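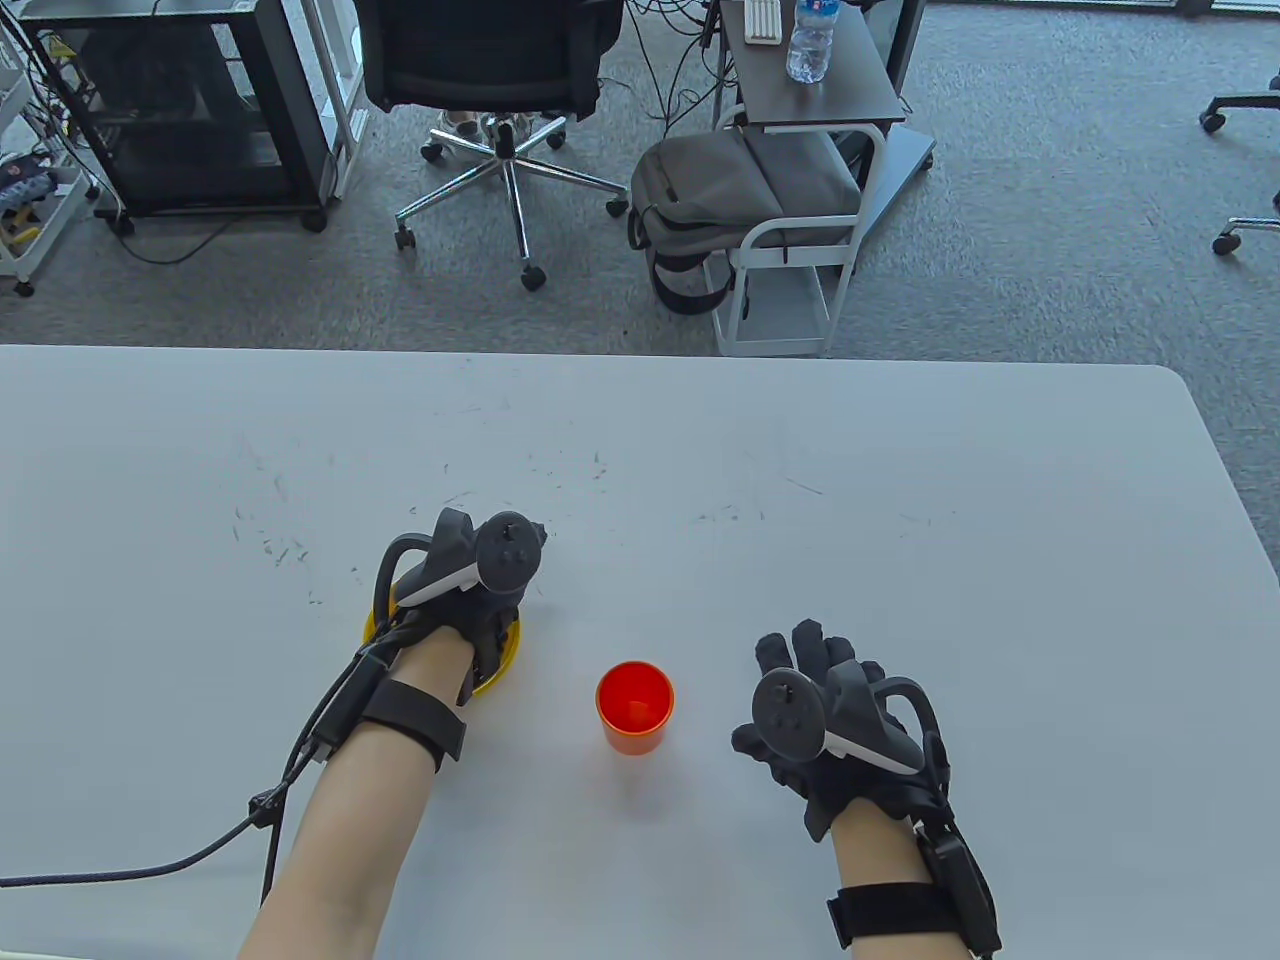 Arnico Community Learning, Adult Courses Team

Progress report to the Plurniren Fund
Project: Evening language and work skills courses in Toledo
Period: up to the end of March
Prepared by: Zulema Troncoso, course coordinator

1. Where we are now

In our first report we described the preparation of the courses and the delay with the classrooms. This second report covers the months of teaching. The courses started in the autumn with a smaller group than we planned, and after the winter break the number of learners has grown. At the end of March we have 182 adults registered, in 17 groups. In the application we promised 17 groups, so this part of the plan is complete.

The groups meet in the evening, from half past six until eight. We tried also one group in the early morning, for people who work in restaurants and hotels. It was well received in the first weeks, but in January many of these learners changed their working hours and the group became very small. We moved it to the evening and we keep the place open for the morning people if they want to come back.

2. Teaching

The English groups follow the same course book as last year, with the changes that were agreed with you. We took out the two long units about travel and we use this time for telephone calls, job interviews and short written messages. The teachers say that the written messages are the most useful part. Many learners can speak enough to manage at work, but they are afraid to write even a few lines to their manager.

In the Spanish groups for newcomers the situation is different. The learners have very different levels of schooling, and some of them did not sit in a classroom for many years. For these groups we made the lessons slower and we repeat more. We also prepared our own worksheets with large print. It took more hours than we had planned, and for this reason the computer skills module started in February and not in January. It will finish in the same month as planned, because the teacher agreed to give two sessions a week in place of one.

The work skills sessions are open to all groups. Until now we have held sessions on these subjects:

Reading a payslip
Writing a simple CV
Asking for a change of shift
Health and safety words in the kitchen and in the warehouse

The session on payslips was asked for again, so we will repeat it before the summer. A learner from the second Spanish group told us that she found a mistake in her own payslip the week after, and that her employer has corrected it. We were very glad to hear this.

3. Attendance

Attendance was good until the middle of December. After the break it fell in five groups, mostly those which are far from the bus line. We telephoned the learners who missed three classes in a row. The most common answers were work, illness in the family and the price of transport. From February we pay the bus card for those who asked for it, from the small reserve in the budget that you approved. Attendance in these groups is now better, but it is not yet as it was before the winter, and we will write more about it in the final report.

4. Staff

We have five teachers, the same number as at the beginning. One teacher left in November for a full-time post in a secondary school, and we needed three weeks to find a new person. During this time the other teachers shared her groups, and only one class was cancelled. The new teacher has experience with adults and she has settled well.

In March all the teachers attended a training day on how to assess learners who cannot read well. We think that it was useful, although the day was too full and there was not much time for practice. We have asked the trainer for a second, shorter meeting.

5. Money

Spending follows the plan, with two differences. Printing has cost more than expected, on account of the worksheets. The exam fees have cost less, because fewer learners felt ready for the exam in the winter session. We ask for your permission to move 2,000 euros from the line for exam fees to the line for printing and transport. The total of the grant does not change. The table of expenses and the copies of the invoices were sent separately to your office.

The course books were bought from Vedeck, as in the first year. One box arrived with the wrong level and was changed without cost.

6. Next months

Teaching continues until the end of June. In May we will give the final tests and the short questionnaire for learners, in the same form as last year, so that the results can be compared. We would like to receive your comments on the questionnaire before we print it.

There is one question which is not solved. The lease of the two upstairs rooms ends in the summer and the owner has not confirmed if we can renew it. We have visited one other building, but it has no lift and we do not want to lose the learners who cannot use stairs. We will inform you as soon as we have an answer from the owner.

Zulema Troncoso
Course coordinator, Arnico Community Learning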